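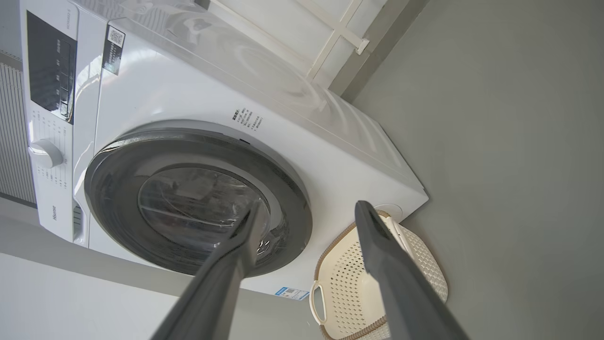
2 min read

Can a Robot Do the Laundry? Ask to See the Sock

A robot hand with two long, flat fingers reaches toward a washing machine. Cool, right? Hold on. Reaching is the easy part.

At Floscombe, Yeison Tamayo tests robot hands, called grippers. He tried two kinds, the Brutura and the Skuteck, on the same chore: pull one sock out of a washer. Each got 71 tries.

The ads said both could "handle any laundry." Yeison didn't buy it. "Any? Even a sock stuck to the rubber?" he asked.

The Brutura has stiff fingers. It dropped a lot of socks. The Skuteck has bendy ones and did better, until a sock lay flat. Then it pinched air.

So is the Skuteck the winner? Maybe. It was one washer and one kind of sock. A towel could change everything.

Next time you watch a robot video, ask how many tries it took and who picked the sock.

Print this page | E-mail to a friend

We use cookies to remember your settings. OK

Contact us | © Floscombe | Back to top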